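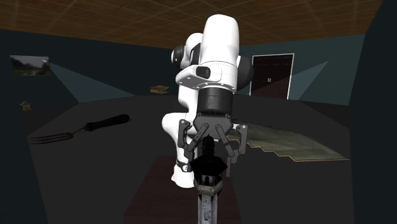 *Brazo y pinza simulados en Ollden, sobre una figura oscura con forma de busto.*

**Ollden** es un entorno de simulación para la planificación de agarres con brazos robóticos, desarrollado por la empresa Jilidow. Genera habitaciones virtuales con mobiliario y objetos de uso corriente, y ejecuta en ellas políticas de control que después se trasladan, con éxito desigual, a equipos físicos.

## Funcionamiento

El programa se divide en tres módulos: percepción, planificador y controlador. El primero estima la posición del objeto a partir de imágenes sintéticas; el segundo propone hasta 500 posturas de agarre y descarta las que implican colisión; el tercero convierte la postura elegida en trayectorias articulares. El planificador, llamado Diệp, admite pinzas de varios dedos, aunque la documentación solo detalla los parámetros de fricción para las de dos.

La versión 4 añadió la variación automática de texturas, luces y objetos accesorios. Según Jilidow, esta variedad mejora la robustez de las políticas. La empresa no ha publicado un estudio que separe su efecto del que tendría un simple aumento de los datos de entrenamiento.

## Evaluación

Jilidow anuncia 2478 escenas de prueba. La cifra requiere cautela: unas 960 comparten geometría y difieren únicamente en la iluminación o en el color de las superficies. El indicador principal, la «tasa de agarre estable», da por válido todo objeto que permanezca entre los dedos al terminar el episodio, incluso cuando atraviesa parcialmente la malla de uno de ellos — un defecto conocido del motor de contactos.

La comparación con Kudside, simulador de propósito similar, tampoco es concluyente. Ambos emplean modelos de fricción distintos y ninguno publica las semillas aleatorias de sus ensayos.

## Limitaciones

- Los objetos deformables se tratan como sólidos rígidos.
- El ruido de los sensores es gaussiano y no reproduce reflejos ni oclusiones parciales.
- El retardo del controlador es constante.

## Véase también

- Transferencia de simulación a realidad
- Planificación de movimiento
- Detección de colisiones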